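**Slide 9: utensil storage at the point of use**

Start with the caddy. The Stindham survey covered 446 home kitchens, and drawer storage was the default in most of them. Keep this to one minute.

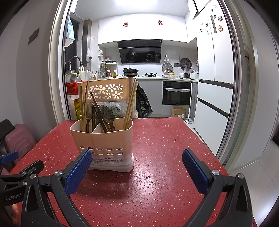 **Aisling Ó Gríofa**
Storage Planner, Avance

Two compartments, with chopsticks, ladles and a spatula sharing one caddy. Point out the round holes low on the sides. Airflow matters most at the base, where handles stand.

Then the shelf unit behind it, with the greens in their bag. Ask the room how far they'd put it from the sink.

Pause for questions. If asked about depth, our test counter was 600 mm; the 1000 mm figure is for islands only.

Next slide: drawer inserts.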